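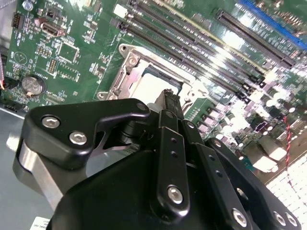
How much should a small shop set aside for a robot arm that works on computer boards? Take the quote for the arm and gripper, then add about half again for the things that hold the work still, the spare fingertips and the hours you'll spend setting it all up.

I'm Lindalva Bastos, and I look after equipment buying for Skaltholm, a repair and parts recovery shop with 13 people and one very crowded back bench. We get server and workstation boards in by the pallet, and I've been putting together our plan for a second robot station. This gallery page is where I keep the job next to the money, so that whoever signs off can see what we'd be paying for. It was last updated May 30, 2026.

The picture up top is the kind of work I'm budgeting for: a green board with the processor in its socket, memory slots running alongside, and the gripper reaching right over the lot. Look how shiny that processor lid is! It comes out nearly pure white, and that one bright patch moved lighting from my "nice to have" column to my "buy it first" column. I have a diffuser panel down for 139 dollars and I'm not giving it up.

Fingertips are the other line I fight for. The one over the processor is dark and worn, with a ragged top, and tips like that belong in the yearly running costs along with gloves and solder wick. Treleck sells them in packs for 53 dollars, and Ettore Parisi in purchasing has agreed to let me keep a shelf of them (thank you, Ettore).

Then there's the holding fixture. Our boards come in every size, so a fixture cut for one model is money down the drain. I asked for an adjustable one, and Fudix came back at 571 dollars with the clamps included. Raphaël Besson thinks we could build our own for less, and he may well be right, but I want to see his hours written down before I cross the Fudix one off.

Still open on my list: a service contract for the second arm, a wrist camera spare, and training time for two more people on the bench. I left training out of the first budget completely and we paid for it in slow weeks - lesson learned. The final numbers go in before December, and if you run a similar bench and have a fixture you love, please write to me. I'd much rather borrow a good idea than buy a bad one.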